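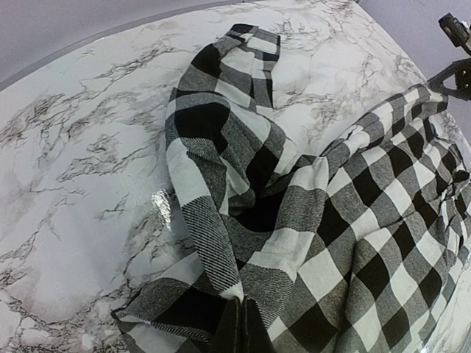

4.2 How shoppers found out about the draw

I went into this part of the study thinking the posters would do most of the work. Nollier had paid for big ones at the front of every store, and the prize draw ran for the whole of March, so people had plenty of time to walk past them. But when Jenő Katona and I sat down with the entry forms, the poster box was hardly ever ticked. Most people said they heard about it at the till, from the cashier, while they were already paying.

That changed how I read the rest of the data. We had 600 mail-in forms and 3,000 online entries, and I'd been treating them as two kinds of shopper. Bianka Vörös (who coded the open answers and has far more patience than I do) pointed out that a lot of the mail-in people wrote things like "the girl gave me the form with my change." They didn't pick paper over the website. They got handed paper!

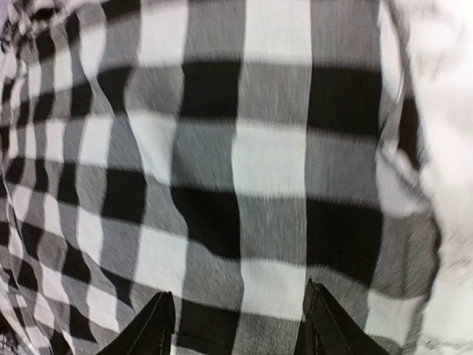 So I went back and split the stores by what the cashiers had been told to do. In 8 of them the staff gave out a form with every receipt, and in the rest the forms sat in a holder by the door. The stores with the holder sent in very few forms, and those came late, mostly in the last days before closing. I should say that we didn't pick which stores did what - the managers did - so I can't rule out that the keener managers also had the keener customers.

The online side was messier. Kiss, the agency that ran the contest page, let people enter again with each new receipt, and Bovedex, which kept the entry records, logged every one of those as a fresh person. We merged the repeats by email address where we could. Some families clearly share one address, and I left those alone.

Figure 2. Pleated skirt, navy blue, on a marble surface.

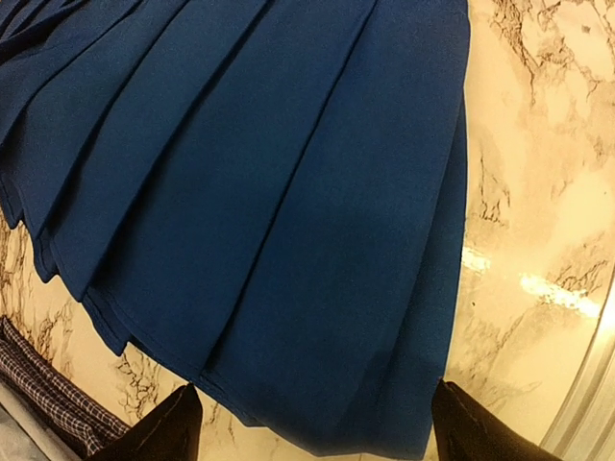 Figure 2. Navy-blue pleated skirt, seen from close above.

One more thing on the prizes, before I get to the costs. I expected the top prize to be the draw, and in the open answers people mostly talked about the small vouchers instead. They liked their odds better. Clolusness, the earlier campaign we compare against in Section 5, had no small prizes at all.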